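Lellater renewed for second season, animated special set for December

Prendbridge, 2021-11-09 – Valente Pictures today confirmed that its fantasy drama Lellater will return for a second season. The studio also announced an animated special, due in December, and a short-form series for younger viewers called Bimby.

Season two picks up in the winter after the fall of the river towns. Most of the main cast will be back. Filming is planned for next year at the Prendbridge stages, where the first season was made, with further work on location in the north of the country.

Hilkka Savolainen stays on as showrunner and will write the opening and closing episodes.

"We ended season one with a lot of doors open," said Savolainen. "The writers have been at work since the spring, and we know where the story goes. It is a bigger season, but it stays with the same family."

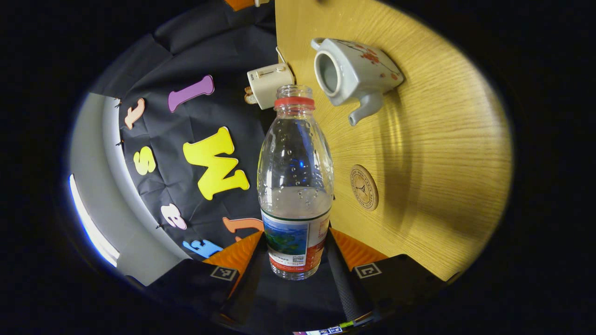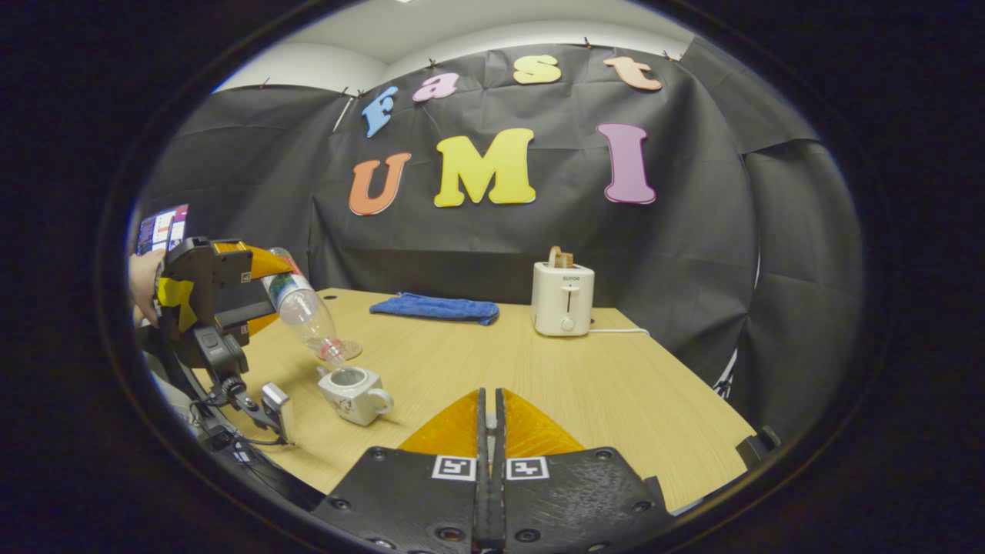

A water bottle, and a light wooden tabletop.

The animated special tells a separate story, set 300 years before the events of the series. It follows the first ferry keepers and can be watched without having seen the main show. The score was recorded in Prendbridge and will be released on the same day as the special.

Bimby is meant for children of preschool age and their families. It takes its name from the marsh goat that appears in the third episode of Lellater. The episodes are hand-drawn and have no spoken dialogue – a narrator reads a few lines at the start of each one.

Valente will also hold a fan screening of the special in Prendbridge ahead of its release. There are 550 seats, and 200 of them are set aside for local schools. Registration opens later this month on the Lellater website. Each person may request two seats.

Casting news for season two will follow next year. A release date has not been set.

Press contact: Valente Pictures, Publicity Department, Prendbridge. Stills and logos are available to registered media on request.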